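Grelham Supper and Swap Club
Minutes of the July planning meeting

Taken by Noemí Rosales, held in my living room, start time 6:15 p.m.
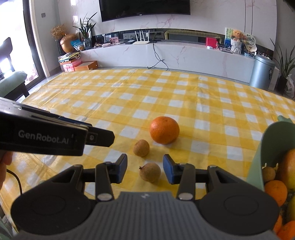 Present: Hrefna Hjaltadóttir (chair), Bhupendra Kushwaha (money), Madalena Prata (table and kitchen), Carolina Quintela (door and sign-ups), and me with the pen. Everybody made it, which hasn't happened since spring! We got going fifteen minutes late because Carolina was circling for parking and then we all got talking.

1. Last minutes

I read them out loud, very fast. Hrefna asked me to fix the line that says she "offered" to bring the folding chairs. She says she was asked, and then she gave in. Changed to "agreed." Bhupendra moved to accept, Madalena seconded, all fine.

2. Money

Bhupendra reports $115 in the tin after paying the hall deposit. The deposit comes back to us if we leave the kitchen the way we found it, so please, this time, somebody check the oven before we hand in the keys. We still owe Madalena for the paper napkins from the last supper. She can't find the receipt and says forget it, but Bhupendra won't forget it, so she's going to look again in the car.

Carolina asked if we could put the ticket price up to $12. Long chat about this one. Hrefna thinks families with three or four kids will feel it. Bhupendra pointed out that kids under six eat free and always have (I didn't know that, and I've been paying for my nephew the entire time). We voted and $12 passed, four to one, with Hrefna against. She'd like it written down that she isn't mad about it.

3. The fruit table

This was the big item and it took up most of the evening. Madalena wants the summer supper to have a proper fruit table this year in place of the sheet cake, and I have to say I'm sold. The plan is mangoes, mandarins, oranges and longans. The checkered cloth goes underneath, the yellow and white one, since the plain one from the hall is so gloomy. It does crease like crazy from being folded up. I suggested rolling it around a cardboard tube between suppers and Madalena said she'd save me one from the wrapping paper.

On the pale green basket: we all like it. The question is what goes in it. Madalena says big fruit at the bottom and small stuff on top, or the longans just vanish. Carolina would put the longans loose on the cloth so people can pick them up without digging around, and keep the basket for mangoes and oranges. Hrefna said a longan on a cloth is a longan on the floor five minutes later, and with toddlers running about she may have a point. We landed on a shallow bowl for the longans, and Carolina has one she can lend us.

Bhupendra asked what you do with a longan if you've never had one. Madalena gave a lovely little speech about cracking the shell with your thumbnail near the stem end, peeling it back and watching out for the seed. She's going to write that up on a card for the table. The card must say in big letters that there is a seed inside and that little kids need a grown-up to take it out first. All agreed, no vote needed.

Mangoes will be cut up in the kitchen beforehand. Mandarins stay whole, people can peel their own, and we need a bowl for peels at each end of the table. Last time the peels ended up in the flower pots and the hall wrote us a note.

Buying: Madalena will try Tzavaras first because they'll sell by the crate, and if they're out of longans she'll go over to Virnholm. Bhupendra gave her a limit of $60 and then, after she looked at him for a while, said we could talk again if mangoes are expensive that week.

4. Sign-ups

Carolina has 37 names so far. The hall holds plenty more than that, so she'll keep the list open until the week before. She's had two people ask if they can bring a dish as well as buying a ticket. Yes, of course! But please label it with what's in it. Carolina will make up blank labels and leave them by the door with a marker that works.

The flyer: Cendance Print has quoted us for 1000 copies, and I'm sorry, but who are we handing 1000 flyers to? Hrefna thought it was a typo. Carolina says the price per sheet drops a lot at that number. I said the price of zero flyers is also very good. We're going to ask what a smaller run would cost and put the rest of our energy into the notice board at the library.

5. Swap shelf

Running the swap shelf again, along the back wall of the hall. Books, games, jars, baskets and house plants are all welcome. No clothes this time, please, we were folding until ten at night. Hrefna will be in charge of the plants and would like cuttings to arrive in something that doesn't leak. Anything left at the end goes home with whoever brought it. Carolina asked what happens if we don't know who brought it, and the answer is that it lives at Hrefna's until the next swap, where, she reminded us, there is still a fondue set waiting.

6. Anything else

Madalena would like a second person in the kitchen from four o'clock on. I said I'd do it if I can leave the dishes to somebody else. Bhupendra took the dishes.

Hrefna asked if we could meet at her place next time so that I don't always have to host. I don't mind at all, but her couch is better, so yes.

To do before next time

Madalena: call Tzavaras, write the longan card, look for that receipt
Carolina: shallow bowl, labels, new quote from Cendance
Bhupendra: ask the hall when the deposit comes back, borrow two peel bowls
Hrefna: folding chairs (agreed!), plant corner
Noemí: type this up, notice for the library, bring the tablecloth

We wrapped up at 8:05 p.m. Next meeting is at Hrefna's, same time, and she says to use the side door because the front one sticks.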